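The Varnish Day

Bianca Oprea had sold four paintings in her life and three of them were to her sister. The fifth was meant to go to a man named Hemi Stubbs, who had written from Gastcombe to ask if the gray harbor picture was still for sale, and whether the price of 240 included the hooks.

She wrote back that it did. Then she went to look for some hooks.

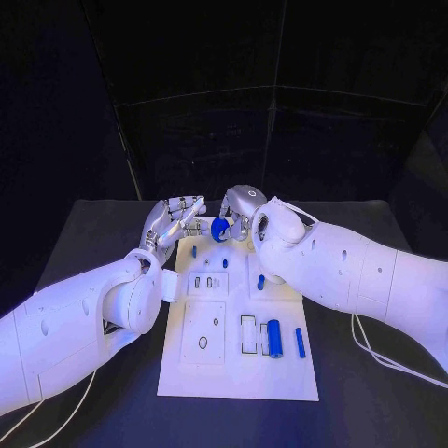
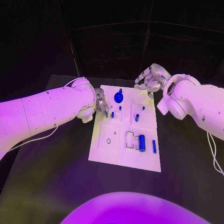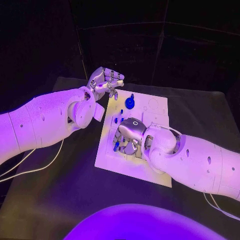 The harbor picture had been leaning against the wall of the studio since the winter. It was oil on linen, wider than it was tall, and it showed the water at Mundeser early in the morning with the tide out. She had never been sure about the left side. There was a boat there that she had painted over twice, and if you stood near the window you could still make out the shape of the hull under the gray.

She had the hooks by noon. The varnish was harder. The can she had been saving had a skin on it as thick as a pancake, so she walked down the hall and knocked on Tamer Aoun's door.

"Satin or gloss?" he said.

"Satin."

"I only have gloss."

"Then why did you ask?"

He thought about it. "I suppose I wanted it to be gloss."

Tamer painted fruit, very large, and everything he made shone like a wet street. He came back with her to look at the harbor and stood in front of it with his hands in his back pockets.

"You can't put gloss on that," he said. "You'd see the boat."

"You can see the boat?"

"Everyone can see the boat, Bianca."

She sat down on the stool. He went on looking. After a while he said it was a good boat and he had always wondered why she hid it, and then he went back to his pears, leaving the door open behind him.

She wrote to Stubbs again that afternoon. She said there was something he should know before he sent any money. There was a boat under the paint on the left side, and in a certain light it came through. She would understand if he had changed his mind. She read the message over, took out the word "unfortunately," and sent it.

Then she took the bus to the supply store and bought a can of satin varnish, the small size, and a new brush to go with it. On the way home she held the bag on her lap and thought about the winter she had painted the boat. Her father had been alive when she started it. He had told her the mast was too short, and he was right, and she had fixed it the next day. Covering it up came later, in the spring, and she had told people it was a matter of balance.

The reply was waiting when she got in.

"I grew up in Mundeser," Stubbs had written. "I saw your picture in the library there and I thought it was a boat going out in fog. Is it not meant to be? Please don't fix it. I can collect next week if the hooks are on."

She read it standing up, with her coat still buttoned. Then she put on the kettle, forgot about it, and laid the painting flat across the two trestles. She wiped it down with a dry cloth. She opened the can and stirred it slowly so there would be no bubbles.

She started on the left side. The light was low by then and it came in across the surface, and as the varnish went on, the gray got deeper and the hull came up under the brush - the line of the deck first, and then the mast.

In the kitchen the kettle had begun to whistle. She did one more pass, from the edge to the middle, and went to turn it off.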